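News > Interviews > Teaching by hand

"The robot does not need to be in the room"

In the beginning, the data team at Gostness had only a remote-control station. One person sat with two levers and a screen, and the robot arm moved on the other side of the glass. The woman who leads the team remembers this time without much pleasure.

"Folding one towel took us ten minutes on a bad afternoon," she told me when we met in the company kitchen. "You push the lever, you wait a little, you see that you are too high. After 90 towels you do not want to see a towel again."

Since December the team works mostly with hand-held grippers. The operator takes one in each hand and does the task with his or her own arms, and the cameras on the tools record what happens. The remote station is still used, but for checking: when a new policy fails, somebody drives the robot through the same motion to see if the arm can reach at all.

I asked what kind of tasks they choose now. She said that cloth and small bottles are the most useful, and also the ones people complain about.

"Cloth has no correct shape. With a bottle you know where the cap is. With lace you close the fingers and you only hope you have one layer and not three."
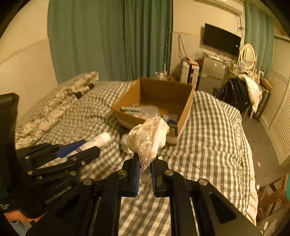
Gostness Demonstration Team, bedroom in Briddale

Packing is a good exercise, in her opinion, for the reason that it mixes soft things and hard things and one side must often wait for the other. New operators forget this. They move both hands at the same time, as they would do at home, and later the robot learns a habit that it cannot follow.

"I tell them, do one thing, finish, then the second hand. It looks slow - but the recording is clean."

A new operator makes about 400 demonstrations before she trusts the work without looking at every one. She still deletes many. A grasp that is corrected three times is deleted. A grasp that is corrected once she keeps, and on this point she disagrees with her colleagues at Numix, who want only perfect examples.

"If the robot never saw a mistake, how will it come back from one?"

About the rooms she is less strict. The team records in ordinary bedrooms and kitchens, with furniture, bags and cables as they are. In a laboratory with a white table, she says, the results were very nice and then useless in the next building.

Her wrists are the weak point of the method. The grippers become heavy in the second hour, so the shifts in Briddale are now shorter than they were, and she would like a lighter handle before the summer. She has asked for it 2 times already.

Related
Remote control with delay: what we learned on the Maglaya project
How Numix sorts its demonstration recordings
Choosing finger pads for thin fabric
Working hours and wrist pain: a short survey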